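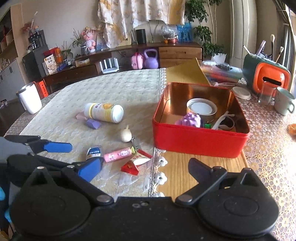

3.2 Family labour and succession on the Ernitz grazing holdings

The holdings in the Ernitz district are mostly run by relatives who share stock, water and machinery but keep separate accounts. We interviewed members of 138 households between the spring and August of the study year, and drew on the district register, which lists 313 holdings with cattle or sheep. Households with fewer than five breeding animals were left out.

The largest holding in the sample belongs to the Kordestani family and has been in the same hands for five generations. It is worked by two brothers and a cousin. The elder brother deals with buyers and the bank, and the younger one manages the herd and the winter feed. The cousin owns no land but is paid partly in calves, an arrangement we met on many of the smaller holdings as well.

Succession was usually settled long before the older generation stopped working. In most households one child had already taken over the daily work with the animals, while the title to the land stayed with a parent. Daughters were named as successors less often than sons, though several kept the books and made the decisions on sales -- a role that the register does not record. For this reason we coded management and ownership separately (Figure 5).

Figure 5. Share of households by manager and by registered owner, Ernitz district. Households in which two or more people gave themselves as manager are shown as joint.

Marriage brought land into a holding less often than earlier work on the Wodidar valley suggests. Nazari and Soltani found that grazing rights there commonly passed through the wife's family. In Ernitz such rights are tied to the house plot and cannot be moved, so a couple who settled on the husband's land gave up any claim on hers. Some families got round this by leasing the rights back to a brother or an uncle for a small yearly payment.

Off-farm income mattered most on holdings without a hay meadow. These households bought in feed from Pultitar, and at least one adult worked for wages during the winter. Respondents did not see this as leaving the farm, and most gave their occupation as stock keeper whatever the main source of their income.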